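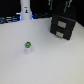 Green-topped pot and the black two-drawer unit on the white bench.

Tuesday, October 26, 2021

Remzi Öztürkmen wants all the small pots moved out of the open tray and into the black drawer units before the end of November. His case is that the Joteo trays get knocked and the drawers don't. I said I'd try it at one bench before agreeing to anything. I still haven't agreed.

First complaint: the unit is black inside and out on a white bench. Fine for finding the unit, poor for finding what's in it. With the drawer half open I was feeling for things with a fingertip. Remzi says line the drawers with white card. Perhaps. Card slides, and then you have a pot sitting under the card.

Second complaint: the pots. White sides on a white top is not a good match, and from the stool the green is all I pick out. Put one in a drawer and the green is on top where you want it, so I'll give him that. Lay it on its side and it rolls to the back. Standing up it just clears the upper drawer, or it did with the one I tried. I would not bet on the older Mendico pots, which I remember as taller. Need to measure one.

The handle plates are pale and easy to see, no argument there. What I don't like is that both are the same. No label, no mark, so top and bottom drawer will get mixed up inside a week. Remzi's answer was "people will learn". They did not learn with the Celance shelves.

Tried the upper drawer 5 times with the pot standing in it. It fell over on 3 of them, always on closing. Pulling slowly helps, but I don't believe anyone will pull slowly at four in the afternoon. The whole unit also crept back a little when I shut it hard. Rubber feet might cure that. Janevski's catalogue has some, sold in bags of 300, which is silly for one bench.

To do:
Cut a foam insert for the upper drawer, holes for 7 pots, and repeat the closing test.
Leave the lower drawer without foam to compare.
Ask Remzi who has actually knocked over a tray, and when. I keep hearing about it and have never seen it.
Labels on both drawers whatever we decide.

Open tray stays on the shelf until the foam has been tried.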